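Home & Habits
3 min read | 220 shares

The joy of a properly sorted bunch of keys

Every house has a drawer with keys in it, and every drawer has at least one key that fits nothing. I spent a very happy Wednesday evening on mine, and I'd recommend it to anyone with a cup of tea and a clear table.

Coloured tags and a good heap of split rings are all the kit you need.
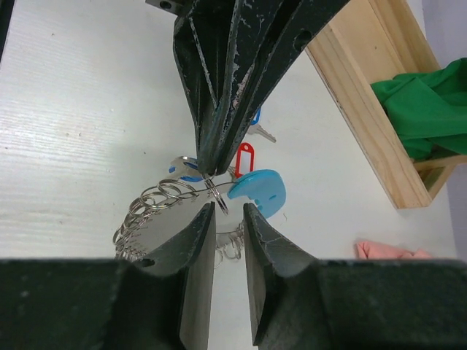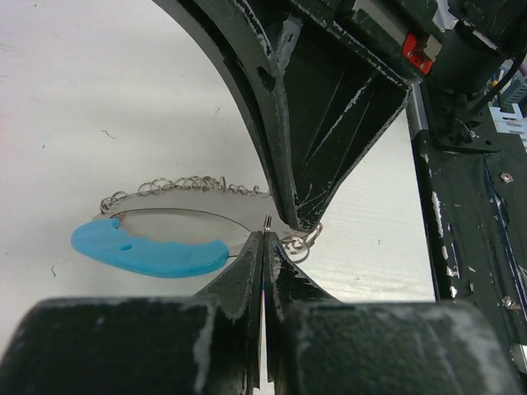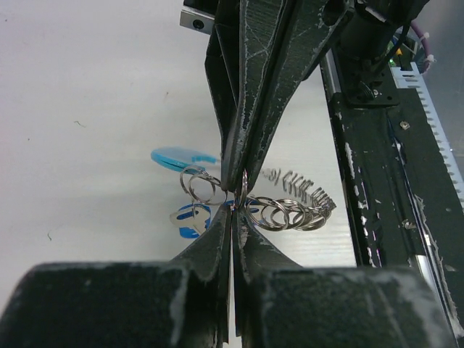 Start by taking everything apart. Yes, everything! Try each key in each lock before it earns a tag, and write down what it opens while you're still standing at the door. Mine included one for a shed in Nodville that I haven't rented for years (sorry, whoever has it now).

Then pick your colours and stick to them. I use blue for the house and red for anything that belongs to somebody else, and it's wonderful how quickly your hand learns the difference. Split rings are the fiddly bit. A thin coin slid between the coils saves your nails, and small rings joined in a chain let you unhook the bike keys without emptying the whole lot on to the pavement.

The hardware stall at Skinham market sells rings loose, and I came home with far too many. I regret nothing. I've already done the spare set, and the garage is next.

2 comments

Flitia: Tried the coin trick tonight and it works a treat. Still have a mystery key.

Chan: Red for the neighbours' keys is a great idea, pinching that.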